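Notebooks > Plivent shared bench > Tableware handling > August

Thursday, 9.40

Continuing the mug entries. Purpose of this week is to settle how the mugs are stored, laid out and returned, so that the written procedure for the Jullalska set can be closed and the bench released for the bowls.

Stock check first. The Jullalska box holds 7 mugs. All have been washed, dried rim-down on the rack overnight and inspected under the bench lamp. Two have glaze pinholes near the foot. Neither pinhole goes through, tested with dyed water and a paper towel underneath, left for 50 minutes. No colour on the towel. Kept in use, marked with a pencil dot on the unglazed ring.

Balance reading for the reference mug is 499 g with water to the fill line. Reading repeated after re-zeroing, same figure. The balance drifts if the window is open, so window shut for all weighings. Previous entry gave a different figure, but the mug had been weighed on the cork mat and the mat had not been tared. Previous entry struck through.

10.30

Lay-out on the table. The old sheet says "place mugs on table" and gives no orientation. Three positions are possible in practice: upright, inverted, on the side. Notes on each.

Upright. Stable, quick to set down, collects dust if left over the weekend. Handle direction needs stating, otherwise every person sets it differently and the set is never the same twice. Proposed: handle towards the long edge nearest the door.

Inverted. Stable and clean inside. The rim touches the table, which I would avoid for anything people will drink from later. It also traps moisture when the mug has come straight off the rack. Found a ring of condensation under one on Tuesday's set and had to wipe the table before continuing.

On the side. Least stable on paper. A plain cylinder would roll, but the handle acts as a stop. With the handle low and touching the table the mug settles and stays. With the handle pointing up it turns over until the handle meets the surface, usually within half a turn, and the final direction of the rim can't be predicted. If this position is wanted it has to be placed with the handle already down.

Tried the side position on the cork mat and on the bare table. The mat holds better and is quieter. The bare table is easier to wipe and shows chips of glaze straight away, so bare table it is. Listen for the knock when the handle lands – a dull knock is normal, a sharp one means check the joint where the handle meets the body.

11.50

Handle joints inspected with a fingernail and then with the hand lens. One hairline on the lower joint of a Brzozowska mug (the older set, kept for comparison). Withdrawn and put in the breakages tin with a label. The Brzozowska handles are thinner and stand further from the body, so they tip more when laid on the side. Not suitable for the same instruction. They will need their own line on the sheet or should be left upright only.

Other loose items to be kept off the area beside the mug, at least a hand's width on the rim side. A mug that turns needs somewhere to turn.
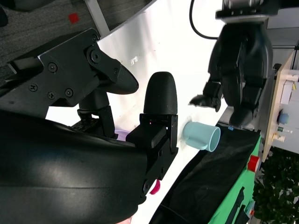 Which way should the handle face when a mug is laid on its side? Downwards and in contact with the table, so that it stops the mug from rolling.

14.15

Return to storage. The Brundlow crate has card dividers cut for a taller mug, and the handles foul the dividers if the mugs go in parallel. Turning each one an eighth of a turn clears it. Dividers to be trimmed when the good knife is back. Until then, nothing to be stacked on top and the lid left off.

More than 2 layers is out of the question in any case. The bottom layer was taking weight on the handles, and I suspect the Brzozowska hairline began there, although I have no earlier inspection to compare it with.

Changes to the sheet:
– orientation stated for every mug, including handle
– bare table, no mat
– rack overnight before any lay-out
– joints checked at return as well as at issue

To do: trim dividers, replace the bench lamp bulb, find out whether the dishwasher salt is the cause of the grey film on the darker mugs. Bowls start once the crate is sorted.

2 comments · 7 shares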